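Zu Besuch in der Spielzeugwerkstatt Morin

Eigentlich wollten wir im März nur auf dem Weg zu meiner Schwester eine Kaffeepause einlegen, und dann hing am Ortseingang dieses handgemalte Schild: Offene Werkstatt, heute bis 16 Uhr. Wer mich kennt, weiß, dass ich an so etwas nicht vorbeifahren kann. Mein Mann hat kurz geseufzt und dann brav den Blinker gesetzt.

Morin macht Holzspielzeug, und zwar schon in der dritten Generation, in einer ehemaligen Mühle direkt am Bach. Man kommt durch das alte Hoftor, es riecht sofort nach Leinöl und frischen Spänen (ich könnte mich allein dafür in die Ecke setzen und dableiben), und gleich rechts liegt das Holzlager. Dort hat uns Lorne Hawthorne empfangen, der vor vielen Jahren aus Schottland gekommen und geblieben ist. Er hat uns Ahorn und Buche in die Hand gegeben, damit wir den Unterschied im Gewicht spüren, und ganz ausführlich vom Trocknen erzählt. Zwei Winter liegt das Holz bei ihm, ehe irgendjemand eine Säge ansetzt.

In der Drechslerei wurde es dann laut und voll. Wir standen bestimmt länger dort als alle anderen, weil mein Mann plötzlich sehr genau wissen wollte, wie man einen Kreisel auswuchtet. Er durfte es sogar selbst versuchen! Sein Kreisel eiert ein bisschen, steht jetzt aber bei uns auf dem Fensterbrett und wird jedem Besuch vorgeführt.

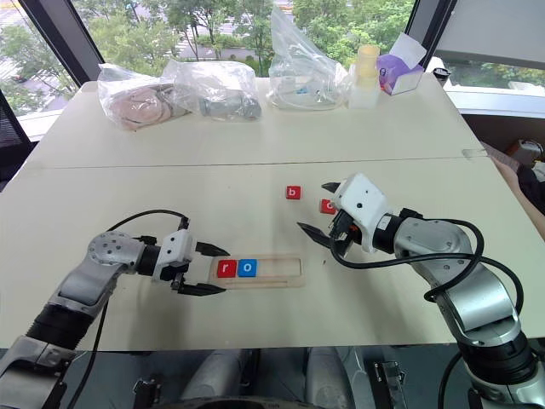

Am meisten Freude hatte ich oben unter dem Dach, wo die kleine Sammlung untergebracht ist. 1.421 Stücke sind es laut Inventarbuch, vom Nachziehdackel bis zum Kaufmannsladen, und betreut wird das alles von Shigeru Ebihara, einem sehr leisen, sehr freundlichen Herrn, der früher Möbel restauriert hat. Er zog eine Schublade nach der anderen auf und wusste zu jedem Teil etwas. Besonders angetan hatte es mir die Reihe Emeo, schlichte Tiere ohne Gesichter, die in den Siebzigern wohl kaum jemand kaufen wollte. Heute fragen die Leute ständig danach, und ich verstehe das gut. Der Igel ist wirklich zum Verlieben.

Kaffee gab es im Hof, dazu einen Apfelkuchen vom Blech, von dem ich zwei Stücke gegessen habe. Im Laden nebenan findet man auch zweite Wahl, also Bausteine mit Astloch oder kleinen Farbfehlern, deutlich günstiger und genauso schön. Bitte Bargeld mitbringen, Karten nehmen sie dort keine. Und wer schlecht zu Fuß ist, sollte wissen, dass die Treppe zur Sammlung steil ist und nur auf einer Seite ein Geländer hat.

Bei meiner Schwester waren wir dann natürlich viel zu spät. Den Igel hat sie trotzdem bekommen.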